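Die Wartung gehört in die Zelle, nicht in den Kalender
Ein Plädoyer für zustandsbezogene Pflege von Handgreifern mit Kamera

Freitag, 17. Juni

Wer einen Messplatz mit handgeführten Greifern betreibt, kennt die Tabelle an der Schranktür. Links stehen die Baugruppen, oben die Wochen, dazwischen Häkchen. Die Tabelle ist meist vollständig ausgefüllt. Trotzdem laufen Aufnahmen auf, deren Finger nicht symmetrisch schließen oder deren Objektiv seit dem letzten Umbau um ein Zehntel verdreht sitzt. Ich halte den starren Wartungskalender für diese Geräteklasse für falsch und möchte das am Beispiel einer einzelnen Zelle begründen, die ich seit März betreue.

Die Zelle besteht aus zwei Handgreifern vom Typ Jarus mit Fischaugenkamera, einem Ladeplatz, einem Referenzbrett und einem Rechner, auf dem die Auswertung Plirel läuft. Einen festen Arm gibt es nicht. Bewegt werden die Greifer von Hand, und die Bahn wird nachträglich aus Bild und Trägheitssensor berechnet. Die Daten gehen später an einen Arm, der mit baugleichen Fingern bestückt ist. Damit ist die Anforderung an die Instandhaltung beschrieben: Der Greifer in der Hand und der Greifer am Flansch müssen geometrisch dasselbe Gerät sein. Weichen sie voneinander ab, lernt das Modell die Abweichung mit.

Was am Handgreifer verschleißt

Bei einem Industrieroboter mit Schutzzaun ist der Verschleiß gut bekannt. Getriebe, Bremsen, Schleppkabel, alles hat Stundenzahlen, und die Stundenzahlen stimmen einigermaßen, denn die Maschine fährt jeden Tag dasselbe Programm. Ein Handgreifer hat kein Programm. Er wird abgelegt, weitergereicht, an Tischkanten angestoßen und je nach Bediener fest oder locker gedrückt. Seine Belastung hängt an der Aufgabe und an der Hand.

In unserer Zelle treten vier Fehlerbilder auf. Die Linearführung der Finger bekommt Spiel. Die weichen Fingerauflagen verhärten und verlieren Haftung. Die Klemmung der Kamera setzt sich. Und der Stecker der Stromversorgung leiert aus, was sich in kurzen Aussetzern des Bildstroms äußert. Von diesen vier Fehlern folgt nur der zweite halbwegs der Zeit. Die anderen drei folgen Ereignissen, und ein Ereignis hält sich an keinen Wochenplan.

Von März bis Ende Mai haben wir 1458 Aufnahmen gemacht. Davon wurden 223 verworfen. Beim Durchsehen der Verwerfungsgründe zeigte sich, dass 49 Aufnahmen auf eine verrutschte Kameraklemmung zurückgingen, und zwar zusammenhängend. Die Klemmung war zwischen zwei planmäßigen Terminen verrutscht, und bis zum nächsten Termin fiel es keinem auf. Der Kalender war dabei lückenlos eingehalten worden.

Einrichten: die Reihenfolge ist nicht beliebig

Die Einrichtung beginnt am Finger. Zuerst wird die Führung gereinigt, trocken, mit einem fusselfreien Tuch. Öl hat dort nichts verloren, es bindet Abrieb und wandert auf die Auflagen. Dann wird die Parallelität der Finger mit dem Fühlerblatt geprüft. Erst danach wird die Kamera geklemmt. Wer umgekehrt vorgeht, stellt die Kamera auf einen Greifer ein, dessen Finger anschließend noch bewegt werden, und darf von vorn anfangen.

Die Klemmschraube der Kamera wird mit Drehmomentschlüssel angezogen, in zwei Stufen. Zwischen den Stufen liegt bei uns eine Pause von 16 Minuten, in der sich der Kunststoff des Halters setzen kann. Der Wert stammt aus eigenen Versuchen und gilt für unseren Halter; auf andere Drucke ist er vermutlich nicht übertragbar. Nach der zweiten Stufe kommt eine Lackmarke über Schraubenkopf und Gehäuse. Diese Marke ist das billigste Messmittel der ganzen Zelle und wird am häufigsten vergessen.

Dann folgt die Kalibrierung auf dem Referenzbrett. Bei einem Fischaugenobjektiv genügt es nicht, das Brett in der Bildmitte zu zeigen. Die Verzerrung sitzt am Rand, also muss das Muster dorthin, in alle vier Ecken des nutzbaren Kreises und zusätzlich in zwei Entfernungen. Eine Kalibrierung mit gutem mittlerem Fehler und leerem Randbereich ist unbrauchbar. Plirel nimmt sie dennoch an und meldet keinen Fehler. Das ist ein Mangel der Software, den man kennen muss.

Am Ende steht der Schließtest: Finger ganz auf, Finger ganz zu, dreimal, mit Blick auf die Marken. Liegt der Nullpunkt beim dritten Schließen anders als beim ersten, stimmt etwas an der Führung nicht, und die vorherigen Schritte waren umsonst.

Der Einwand der Betriebsleitung

Gegen die zustandsbezogene Wartung wird eingewandt, sie sei nicht planbar. Der Einwand ist ernst zu nehmen. Ein Kalender lässt sich in die Schicht legen, ein Befund nicht. Außerdem braucht der Kalender kein Urteil. Wer das Häkchen setzt, muss nicht entscheiden, ob eine Auflage noch gut ist.

Beides trifft zu, und beides spricht aus meiner Sicht gegen den Kalender. Der planbare Termin kostet uns eine halbe Stunde je Greifer, gleichgültig, ob etwas zu tun ist. Er führt dazu, dass gesunde Führungen zerlegt werden. Jedes Zerlegen ist ein Eingriff, nach dem neu kalibriert werden muss, und jede neue Kalibrierung erzeugt einen Sprung im Datensatz. Wer ohne Befund wartet, verschlechtert die Vergleichbarkeit der Aufnahmen. Am Arm im Zaun fällt das kaum ins Gewicht. Beim Handgreifer ist die Vergleichbarkeit das Produkt.

Der Anbieter Maldonado, von dem wir die Ersatzfinger beziehen, legt jeder Lieferung einen Plan mit festen Intervallen bei. Ich verstehe, warum ein Lieferant das tut. Er kennt die Aufgabe nicht und muss sich absichern. Der Betreiber kennt die Aufgabe und hat diese Ausrede nicht.

Die Kurzprüfung als Ersatz

An die Stelle des Termins tritt bei uns eine Kurzprüfung vor jeder Aufnahmereihe. Lackmarke ansehen, Schließtest, Stecker bewegen und dabei den Bildstrom beobachten, eine Aufnahme des Referenzbretts. Die Brettaufnahme wird gegen die letzte gültige Kalibrierung gerechnet. Liegt die Abweichung unter der Schwelle, wird gearbeitet. Liegt sie darüber, geht der Greifer auf die Werkbank und der zweite übernimmt.

Dazu kommt eine Prüfung, die in keinem Handbuch steht und auf die ich am meisten Wert lege: der Blick in die Aufnahmen selbst, am laufenden Gerät, auf einem gewöhnlichen Arbeitstisch. Das Referenzbrett ist eben, matt und schwarzweiß. Die Arbeit ist es nicht. Durchsichtige Behälter mit Aufdruck, glänzendes Metall und weißer Stoff auf weißer Platte sind für die Bahnrechnung die schwierigeren Fälle, und ein Greifer, der auf dem Brett besteht, kann an ihnen scheitern.
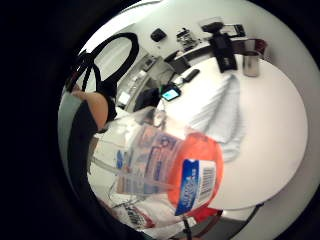
Meinung | Instandhaltung

Ein großer Kunststoffbehälter mit orangerotem Deckel füllt hier den unteren Teil der Bildmitte, und durch seine Wand erscheint alles Dahinterliegende verschmiert. Für die Merkmalsverfolgung ist ein solcher Bereich verloren. Was bleibt, sind das Smartphone mit leuchtender Anzeige, der Metallbecher, das zerknüllte Tuch und die Gegenstände an der Wand, sämtlich durch das Objektiv gekrümmt. Die Tischkante ist als Gerade nicht zu gebrauchen, der Tisch ist rund. Der Rechner muss seine Lage also aus wenigen, ungleich verteilten Punkten bestimmen, und ein Teil davon liegt weit außen, wo eine nachlässige Kalibrierung am stärksten durchschlägt.

Daraus ergibt sich eine Regel für die Wartung. Die Schwelle, ab der ein Greifer aus dem Betrieb genommen wird, darf nicht allein am Brett festgelegt werden. Wir führen zwei Schwellen: eine weite für Aufgaben mit matten, undurchsichtigen Teilen und eine enge für Behälter und Folien. Derselbe Greifer kann am Vormittag tauglich sein und am Nachmittag nicht, ohne dass sich an ihm etwas verändert hat. Im Kalender lässt sich das nicht abbilden.

Noch ein Punkt zum Deckel. Glatte Deckel und Etiketten beanspruchen die Auflagen anders als Karton. Verhärtete Auflagen rutschen auf ihnen zuerst, und der Bediener gleicht das unbewusst aus, indem er fester drückt. Das höhere Drücken geht in die Führung, die Führung bekommt Spiel, und am Ende wird die Führung getauscht, obwohl die Auflage der Anlass war. Wir tauschen Auflagen deshalb nach Haftprobe auf einem Deckelstück. Das Deckelstück liegt in der Schublade mit den Fühlerblättern.

Dokumentation

Zustandsbezogene Wartung steht und fällt mit der Aufschreibung. Je Greifer führen wir ein Blatt mit Befund, Eingriff und Kennung der danach gültigen Kalibrierung. Jede Aufnahme trägt diese Kennung. Ohne sie lässt sich bei einem späteren Fehler nicht eingrenzen, welche Aufnahmen betroffen sind, und man verwirft im Zweifel zu viel. Im Projekt Arnwood, für das die Zelle ursprünglich aufgebaut wurde, fehlte die Kennung in den ersten Wochen. Diese Aufnahmen sind bis heute nur eingeschränkt verwendbar.

Einen Rest Kalender behalte ich bei. Akkus werden nach Zeit geprüft, ebenso die Kabel der Ladestation. Dort altert das Material auch im Liegen, und die Prüfung verändert die Geometrie nicht. Für alles zwischen Fingerspitze und Objektiv gilt der Befund. Die Tabelle an der Schranktür ist seit zwei Wochen abgehängt, die Blätter liegen am Ladeplatz. Offen ist noch, wie die enge Schwelle für nasse Behälter aussehen muss; dazu fehlen uns bisher Messungen.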